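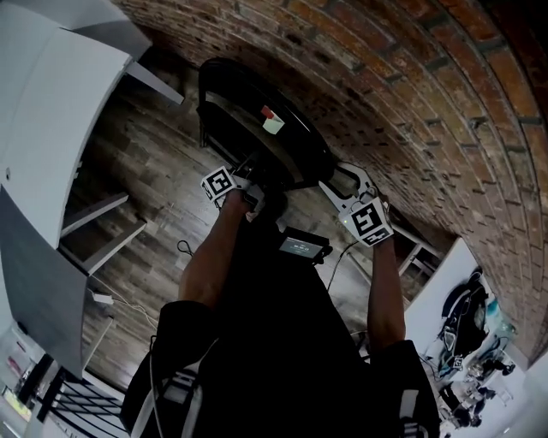
A round black unit gripped by the rim over the floor of the Bandara workshop, between the shelving and the brick wall.

Hjalti Juhl has laid out the workshop at Bandara so that anything wide and round gets handled at floor level. The benches, he says, are for bags, bottles and small parts.

"A disc has no corner to take hold of," Juhl says. "You grip the rim at two opposite points and keep it level. If one side rises first, the other side drags and marks the floor."

The floor has a wood look and shows scratches early. Juhl inspects it every July and logs the marks by position. The last log listed 152 of them, most within reach of the white shelving, where units are set down and turned.

Aksel Hafstein, who keeps the stock records, wanted the low shelves closed in. Juhl refused. "Open boards let me see the cables underneath," he says. "With doors on, they get forgotten."

Hafstein's own concern is labeling. The store holds 2,012 entries, and he wants each sticker on the top face, near the center. "On the rim, it wears off under the hands," he says. "On top, you can read it without lifting anything."

The brick wall stays bare. Juhl tried hooks there for four weeks – the mortar crumbled at two of them – and moved everything back to the cabinet.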